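Kiltow Robotics short course
Handout 6: Teaching by demonstration (notes, updated 21/03/2018)

Read before the lab. Bring handout 5, the one with the joint limits.

Two ways to show the arm a task. By hand: you hold the arm and push it through the motion, motors slack, joints logged. By remote control: you sit at the leader arms and the follower copies. We use the second for all the box work. Hands stay out of the camera views, and you feel the lag the same way the policy will later on.

Task for this block is paper into a carton. Open carton, flaps up, crumpled paper goes inside. Sounds trivial, isn't. Flaps are the main trouble, wrists come in too low and catch them. Go high, come over the rim, then straight down. 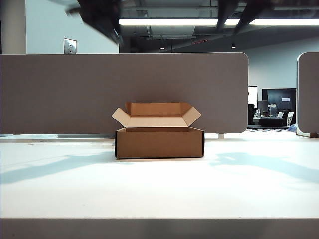
Start pose matters more than people think. Both arms up and clear before you press record. If you start half way down, the first second of every episode is junk and someone has to trim it (last July that was me, all 3432 episodes of the Dekberg set).

Speed. Go slower than feels natural. Fast swings smear the camera views, and blurred frames teach very little about where the edge of anything is. Dont stop dead either, long pauses get learned as pauses.

Releasing: open the fingers fully, wait a beat, lift. Opening while lifting drags the paper along with you. Wrist view is the one to watch at this point, the fixed view can't see much past the flaps.

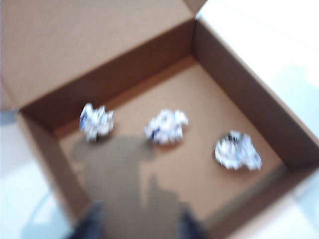 Vary where things land. If every demo drops in the same corner the policy will only know that corner. Same for the carton, shift it and turn it a little between episodes. Don't vary the order of the steps though, pick one and keep it for the whole session.

Mistakes: a small fumble with a recovery is worth keeping, tag it "rec". Dropped outside and given up, bin it.

Numbers for the lab
Each pair records 12 good episodes
Cap at 3000 steps per episode, Kincaid logger cuts off after that
Upload to the Birkotmont folder, pair number in the file name

For next time: read teh section on action chunking, skip the proofs. Write half a page on why two operators' demos might not mix well.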